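Budget for the laundry room before you budget for the robot

Wednesday, October 3, 2018

Most equipment budgets for automation have one big line at the top and a row of small ones underneath. The big line is the robot. It gets the meetings and the vendor visits. The small lines get filled in the night before the request is due, and those are the ones that go wrong.

I have read a fair number of these requests over the past few years, first at Prurkska and now on my own. The recent ones are for humanoid machines meant to do housework, and laundry comes up in nearly all of them. It is a reasonable choice. The work is familiar, the appliances are cheap next to the robot, and anyone can tell whether a shirt ended up in the basket. 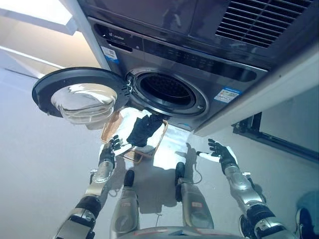
Both hands out at the basket, with a black garment hanging from the drum.

What the requests leave out is the room. A front loader needs a place to stand, and if it goes into a cabinet, somebody has to build the cabinet. The door has to swing all the way open with a robot standing in front of it. The floor has to be level, and the power has to reach the machine without a cord lying where feet will go. None of this is hard, but it takes trades, and trades have lead times. One plan I saw, for a project called Likedeck, allowed 200 dollars for "site preparation." That might cover paint.

The second thing left out is wear. Hands have a lot of joints in a small space, and they are the part that meets door rims, baskets and the edge of the drum. A budget with two hands in it and no spares assumes that every session goes well. I would want a spare pair on the shelf before the first load, even if it means a less expensive arm or a later start.

Third is the cheap stuff. Likedeck put down 888 dollars for the washer and nothing for clothes, baskets or detergent. Clothes stretch and pick up marks. If you want to compare work done in April with work done in the fall, you need duplicates bought at the same time, and you need them stored. 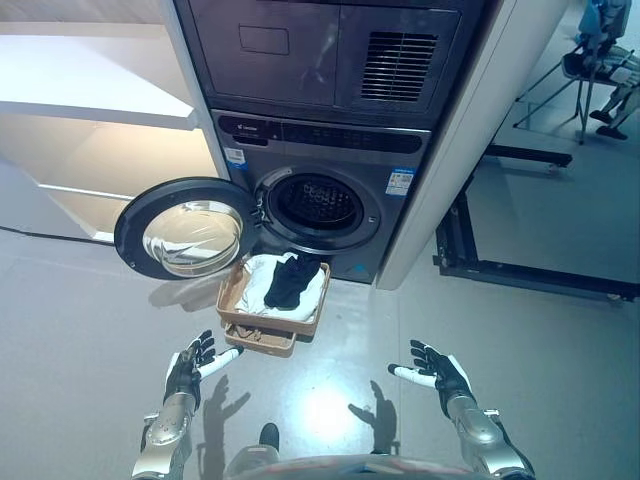 My own rule is to plan 12 months of running costs in the same document as the purchase. Saveck, a small shop that does this well, will not sign for a machine until the second year has a number next to it. Their requests are dull to read and they get approved.

The usual objection is that a full budget scares off whoever is paying. Major, a larger outfit I did some work for, took that view and kept the first request small. They then went back four times for more. Each request needed its own approval, and the robot stood idle through most of the waiting. The total came out higher than the honest figure would have been, and the people paying were less patient by the end.

Ask for the cabinet, the spare hands and the extra clothes on the first page. If the answer is no, you have lost a week of writing and can look for a smaller project.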